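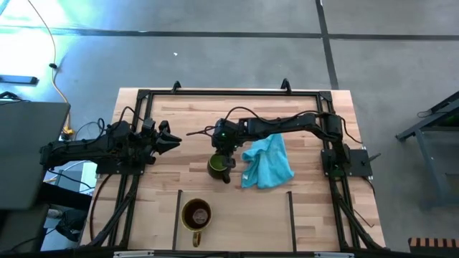
Foro > Guitarras y bajos > Electrónica y pastillas

Tema: Salida estéreo en la Griveseck, ¿alguien la usa de verdad?

tremolo_triste
Buenas. Me he hecho con una Griveseck semihueca de segunda mano, la de pastilla magnética más piezo en el puente. Lleva dos jacks: uno mezcla las dos señales y el otro las separa. Llevo 6 semanas con ella y el segundo jack solo ha servido para acumular pelusa. ¿Merece la pena comprar otro ampli para el piezo o me quedo como estoy, feliz e ignorante?

cuerdafloja
Depende de si cargas tú con los trastos. Yo saco la magnética por un combo Tivier con cono de 8 pulgadas y el piezo directo a mesa. Suena enorme. También tardo el doble en montar y el batería ya ni me saluda.

don_potenciometro
Discrepo. El piezo directo a mesa suena a goma elástica sobre caja de zapatos, en esa guitarra y en todas. Pásalo por un previo decente, el Ambrosio por ejemplo, y luego hablamos. Yo pagué 200 euros por el mío y es lo único del pedalboard que no he intentado revender.

cuerdafloja
Ya salió el del previo. En un bar con la tele puesta te reto a distinguirlo.

don_potenciometro
En un bar con la tele puesta tampoco distingo tu guitarra de la cafetera, y no por eso te recomiendo enchufar la cafetera.

tremolo_triste
Haya paz. Ayer probé el piezo con un previo prestado y mejora, lo admito. Lo que me mosquea es un zumbido que entra al conectar los dos cables a la vez. Con uno solo, silencio absoluto. He cambiado cables, enchufe y hasta de habitación.
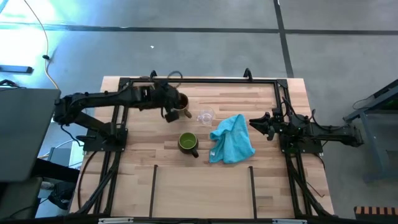

mastil_torcido
Bucle de masa de manual. Tienes dos aparatos a tierra y la guitarra haciendo de puente entre ellos. Una caja de inyección con transformador en la salida del piezo, interruptor de masa levantado, y adiós zumbido. Y por lo que más quieras, no le quites la toma de tierra al ampli, que siempre aparece alguien a proponerlo.

cuerdafloja
Iba a proponerlo.

mastil_torcido
Lo sabía.

don_potenciometro
Buen consejo el de la caja. Añado que mires la pila: el circuito Terkusard que montan esas guitarras se pone tonto con la pila baja y el piezo empieza a rascar — nada que ver con el zumbido, pero te lo encontrarás.

tremolo_triste
Pedida la caja, llega el miércoles. La pila la cambié anoche a las 8, con el consiguiente tornillo perdido en la alfombra. Si alguien sabe la métrica de los de la tapa trasera, se agradece.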